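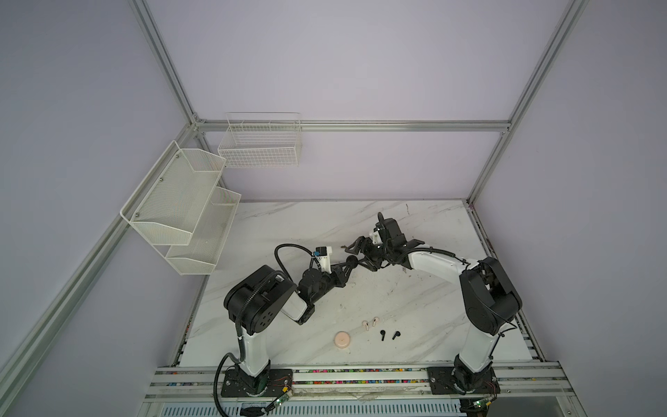 Questions I get about the Gimcombe sourdough starter swap

**Do I need to bring a starter to get one?**
Nope! Plenty of people turn up with an empty jar and go home with a full one. If you do have a starter, bring a spoonful or two extra and somebody will want it.

**What size jar?**
I use a 335 ml one with a loose lid. Please don't screw it down tight for the drive home (mine went all over the back seat once, and the car smelled like beer until fall).

**How do I feed it?**
Equal weights of starter, flour and water. I do 60 grams of each, once a day if it's on the counter, once a week if it's in the fridge. Zuzanna Kalinowski feeds hers rye and nothing else and gets lovely bread, so don't take my word as law.

**There's gray liquid on top. Is it dead?**
Probably just hungry. Pour it off or stir it in, then feed it. Pink or orange streaks or fuzzy mold are another story – throw the whole thing out and come get a new one.

**Can I use tap water?**
I do. If yours smells strongly of chlorine, try filtered.

**Is anything gluten free?**
Lama Abu Hammour keeps a brown rice starter and brings it most months. It sits on the same table as the wheat ones though, so if you have celiac disease, email me and I'll set up a separate pickup.

**When's the next one?**
Second Saturday in June, ten till noon. Parking is free on the Hatthorpe side – the other lot tickets!

Last updated 6/4/19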